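Work and Automation, Unit 2
Handout 4: The bar at Terkero

Read before the seminar. Bring the shift diary from Handout 3, which most of you left behind last time.

Background

Terkero runs the drinks service for the Zamora conference halls. On a full day it sends out 2000 glasses, and until recently every one of them was filled, stirred and garnished by a person in a black apron. The firm then bought a two-arm drinks station from Makum. The brochure promised that staff would be "released for higher-value tasks". Readers of earlier handouts will know to ask which tasks, and at what rate of pay.

What the job was made of

On paper a bartender at Terkero had one duty, "prepare drinks". The shift diaries break it into smaller ones: fetch ice, slice fruit, hold the glass, stir, wipe, chat, notice that the gentleman on the left has had enough. The station was bought for the holding and stirring. The chat was not in the specification and has not been costed.
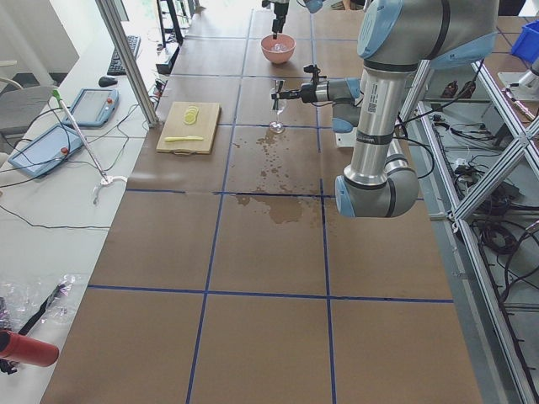 Fig. 1. Stirring or spinning at the station. Note the paper, and the two pendants on the desk.

The wiping is worth a paragraph. In the manual there is no spillage. On the table there is a large wet patch in front of the glass, and the old job description would have dealt with it under "prepare drinks". The new one lists it separately, as "surface recovery", and gives it to a station attendant. The attendant is usually a former bartender. The cloth is the same cloth.

Consider also the pendants. Each has a red emergency stop button, and whoever stands near them is responsible for pressing it. Several diaries describe this as the most tiring part of the day: hours of being ready to do one thing and not doing it. Managers tend to record those hours as idle.

Where the table gets its lines

A good bartender knows where the ice is without looking. At Terkero the knowledge used to be personal, and it moved about; everyone had their own layout and disliked everyone else's. Now the table is marked out in blue tape and the layout belongs to the station. Staff on the late shift call it "the parking". A bowl put down in the wrong section counts as an operator error, a category that did not exist when people simply reached a bit further.

The attendants logged 394 interventions in September. Nearly all were small: a bowl turned, a glass straightened, a puddle dabbed. None appears in the supplier's report to the board, where the month is described as running unattended.

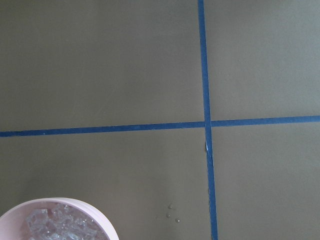 Questions for the seminar

Take one line from your shift diary and say who does it now. If you can't tell, say who gets blamed when it isn't done.

Is "surface recovery" a new task or a new name? Would your answer change if it were paid differently?

The attendants asked for stools and were told that sitting looks inattentive. Compare the Grurorwood laundry case in Handout 2.

Written work: two pages, handed in on paper. Last year's cover sheets are still valid, whatever the portal says.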